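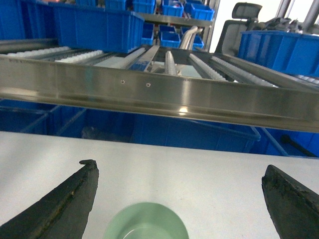
1/ moving the kitchen stuff out before the new counters go in. thread so I remember what this cost me

2/ quote one was Stirkadden. $2815 with the sink cutout, without hauling the old top. hauling is extra. everything is extra

3/ quote two, Panard, came in lower but they can't template till March. March!! I have been doing dishes in the bathroom

4/ went with Stirkadden. they want 40 percent down, fine

5/ measure your own run first. I had 80 inches written down from the old listing and it's wrong, the wall bows out by the window. guy caught it with a laser in like two minutes

6/ plumber is seperate. Iyer Plumbing quoted me a flat price to disconnect and come back – ask for both visits in writing

7/ eating off the folding table for now. soup, cereal, soup

8/ anyone have feelings about caulk color?? the white looks too white, almond looks like old teeth

9/ oh and the Folcombe place on the highway has drawer pulls in the clearance bin, I got 34 of them. need maybe half. will update when the slab shows up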